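Surnley Walking Club
Frequently Asked Questions

The Surnley Walking Club organizes group walks for residents of Surnley, Flekley and the surrounding district, and speaks for people on foot in matters of paths, crossings and sidewalks. The answers below cover the questions received most often by the membership office.

Who may join the club?

Membership is open to any person aged 16 or over. Younger walkers are welcome on all family walks when accompanied by a parent or guardian. No previous experience is required, and the club does not ask for proof of fitness. Members with a medical condition should speak with their physician before choosing a walk graded Moderate or Strenuous.

Do I have to be a member to take part?

Guests may attend 2 walks before joining. After that, the annual fee of $40 applies. The fee covers one household and runs from October to the end of the following September.

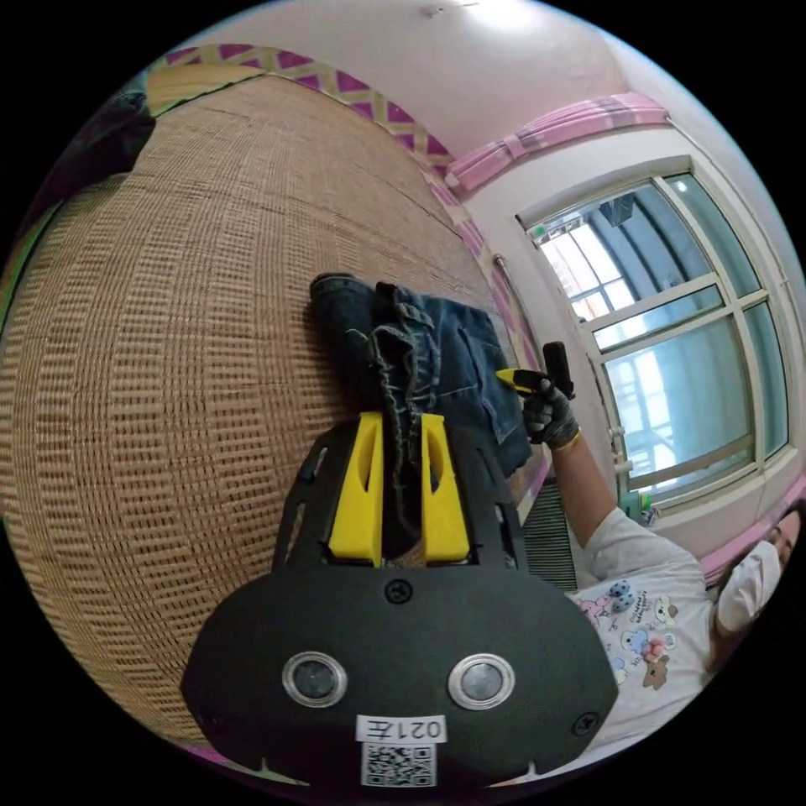 What should I wear?

Clothing should suit the season and the grade of the walk. Most members dress in layers, with a light waterproof jacket carried in the pack. Blue denim jeans with belt loops and a front pocket are perfectly acceptable on the paved Riverside and Town walks, but denim is heavy when wet and slow to dry, and walk leaders may advise against it on the hill routes. Shoes with a firm sole are required on any walk graded Moderate or above. Sandals are not permitted on those walks.

How are walks graded?

There are three grades. Easy walks follow level, surfaced paths and last no longer than two hours. Moderate walks include some climbing and uneven ground. Strenuous walks involve long ascents, and the highest of them reaches the Georgiev Ridge at 1,098 feet. The grade is printed beside each walk in the program and is set by the leader who has most recently checked the route.

What should I bring?

Water, a snack and any personal medication are the responsibility of each walker. Leaders carry a basic first aid kit and a map. Walking poles may be borrowed from the club without charge – please ask at least a day ahead. Members who change after a walk may leave a small bag at the Hemoser trailhead shelter, although the club cannot accept liability for items left there.
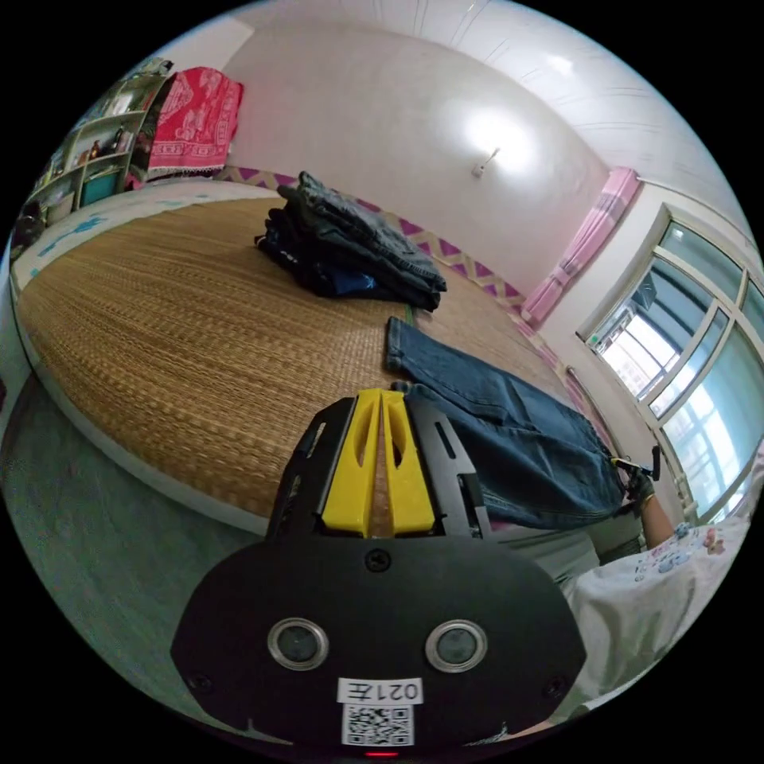
Blue denim jeans laid out on the bed.

Are dogs allowed?

Dogs are allowed on walks marked with a D in the program. They must be kept on a leash no longer than 6 feet at all times, including in parking areas. Assistance dogs are welcome on every walk.

What happens in bad weather?

The leader decides whether a walk will go ahead. Cancellations are posted on the club website by 7:00 a.m. on the morning of the walk. If no notice appears, walkers should assume that the walk will take place as planned. A leader may also shorten or change a route after the start, and members are asked to accept that decision.

Can I leave a walk early?

Yes, provided the leader is told in person. An adult who leaves the group is no longer under the leader's care from that point on. Walkers should not rely on a bus being available – service between Flekley and Hemoser is limited outside commuting hours.

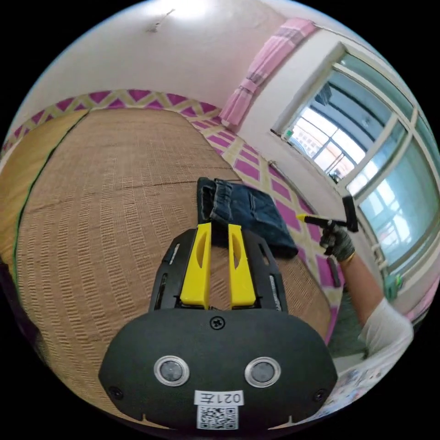
One member wrote to ask whether the club could offer more Easy walks that begin and end at a bus stop, as the present program is hard to use without a car. The club agrees that more such walks are needed. New routes from Surnley station and from Flekley Square are being checked and will be added to the program once the leaders are satisfied with the road crossings.

How do I report a blocked or damaged path?

Please complete the path report form on the club website, giving the nearest road or landmark and a short account of the problem. Reports are passed to the landowner or the town, as appropriate. The club has no authority to carry out repairs on private land, and members should not attempt to clear an obstruction themselves. Immediate dangers, such as a fallen power line, should be reported to the emergency services first.

May I get a refund?

Fees are refundable in full within 30 days of joining. After that period, refunds are made only where a member moves out of the district or is unable to walk for medical reasons. Requests should be sent in writing to the membership office and should include the membership number.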